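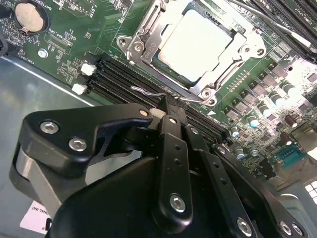
Démontage automatisé de PC de bureau : où en est-on pour un petit atelier ?

Posté par bavudow, le 2 juin 2018

Bonjour. Notre atelier de reconditionnement traite 300 tours par mois, surtout des Dell. Par machine : ouverture du capot, retrait des barrettes, du disque, contrôle du socket, remontage. Un opérateur met 30 minutes. Un bras avec pince parallèle peut-il reprendre au moins la mémoire, sans ligne dédiée ?

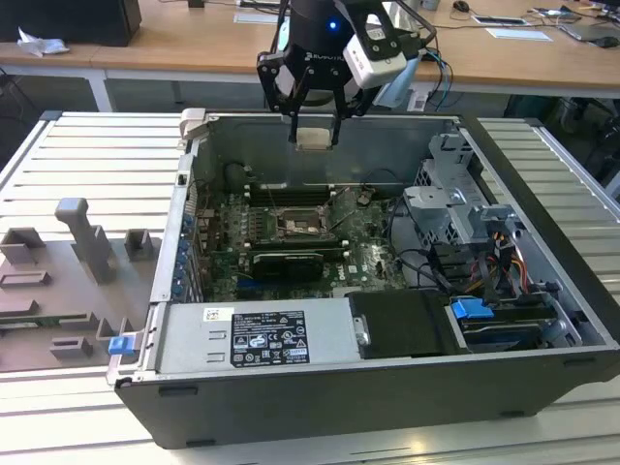
Le boîtier serait couché, carte mère vers le haut, câbles d'alimentation laissés en place. Je ne cherche pas la cadence, je veux libérer un poste. Le budget n'est pas fixé.

Réponses

Madach
Non. Les câbles souples suffisent à tout bloquer. Reprenez un intérimaire.

villalobos_meca
Réponse moins tranchée. Les opérations sont à séparer, car la difficulté varie beaucoup de l'une à l'autre :

- Localisation de la carte : faisable par vision si le boîtier est bridé. Prévoir un recalage à chaque modèle de châssis.
- Reflets sur la tôle : à traiter avant tout le reste. Éclairage diffus, exposition fixe, sinon la détection de contours dérive.
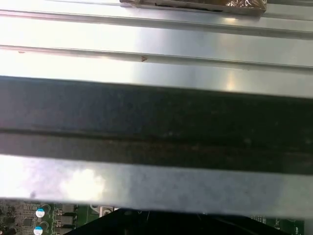

- Verrous des slots mémoire : réalisable avec des doigts fins et un retour d'effort. L'extraction doit rester dans l'axe du slot.
- Insertion : plus délicate, l'effort monte vite et un défaut d'angle abîme le connecteur.
- Nappes et câbles SATA : à laisser à l'opérateur.
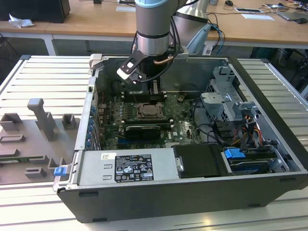

Vérifiez aussi l'accès au-dessus des slots. La cage disque et le bord du châssis limitent l'inclinaison du poignet, et le corps de la pince est souvent plus gênant que les doigts. Simulez avec le modèle 3D complet, câbles du poignet compris.

Anari
D'accord avec villalobos_meca. Chez nous, l'extraction seule passe à 90 % sur un modèle unique de tour. Dès qu'on mélange les châssis, ça chute et il faut quelqu'un à côté. On a gardé le remontage en manuel.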